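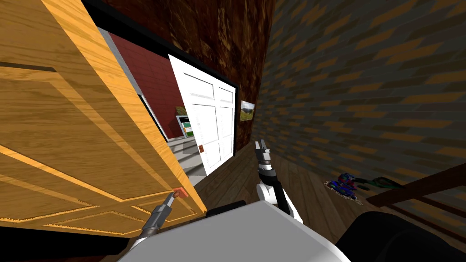 Last updated: 18/09/2025

The old internal door is having a better time of it than it has had for decades. Go into any salvage yard and the racks that used to hold fireplaces are now full of panelled doors, leaning in rows with chalk numbers on them. At the Nakham yard, on the site of a former dairy, 300 were in stock in September, and the buyers were mostly people doing up ordinary houses.

Many of these people live in homes that lost their own doors in the 1960s and 1970s. Flat surfaces were the fashion, and panels were thought to collect dust. Some doors were thrown out. Others had hardboard pinned over both faces and were painted white, and they are still hanging there. A row of small pin heads under the paint, or a door that feels far too heavy for a flat one, is the usual clue. Taking the hardboard off is an afternoon's work with a wide scraper and a pair of pincers. The holes need filling and the mouldings may have been planed away to let the sheet lie flat, in which case new ones have to be cut and glued in.

Most Victorian and Edwardian internal doors in modest houses were pine with four panels, and they were made to be painted. Stripped pine came in much later. The better houses had hardwood downstairs and pine above, sometimes with a painted grain to make the cheap wood look like the dear one. Dealers say that painted grain is now asked for by name, and that a good set can be spoiled in a morning by somebody sending it to be dipped.

Dipping deserves some caution in any case. A hot caustic tank takes off a century of paint quickly, but it also softens the glue in the joints and raises the surface of the wood. A door can come back with its panels loose and its corners open. Wiser, a joinery workshop that repairs doors for three salvage yards, stopped accepting dipped ones for a while and now charges extra for them. It prefers a hot air gun kept low, or a paste left under film overnight. Old paint may well contain lead, so it should be tested first. Dry sanding is out of the question if the test is positive.

Size is what catches buyers out. Old openings were not made to one standard, and a terrace of nine houses can have nine slightly different door heights. Measure the opening at the top, middle and bottom, then both sides, and take the smallest figures. A panelled door can lose a little from each edge before it starts to look wrong. Take too much from the bottom and the rail looks mean; take too much from the sides and the joints are weakened. If the door is too small, a strip can be glued along the hinge side, where it shows least.

Then there is the question of which way it should open. In older houses doors were often hung to open into the room and across it, so that a person coming in did not see the bed or the bath at once. The door also kept the draught off whoever was sitting by the fire. Later owners turned many of them round to open against the nearest wall, which gives more space. Filled hinge slots on the wrong side of the frame show where this has been done. Either way is fine, but the light switch has usually been placed for one or the other.

Handles are a trade of their own. The Kahsay foundry, which casts copies of old patterns, lists 147 knobs and levers, most of them in brass. Knobs look right on a panelled door and are awkward for anyone with stiff hands or an armful of washing. Levers are easier, and there are plain ones that do not look out of place. The lock matters more than the handle. An old rim lock screwed to the face of the door leaves the wood sound, while a mortice lock cut in at the height of the middle rail can go straight through the joint.

Prices vary widely. A plain four-panel pine door, unstripped, starts at £100 at Nakham and costs more once it has been cleaned and repaired. Skundano, which makes new doors to old patterns, charges a good deal above that, but its doors arrive square and at the size ordered. For a house that needs only one to match the rest, second-hand is usually the better choice. For a whole landing it depends on patience — a matching set may take a year to find.

Whichever is bought, leave it lying flat in the house for a week or two before hanging it. Wood from a cold yard will move when it meets central heating, and a door trimmed on the first day may rattle by the end of the winter.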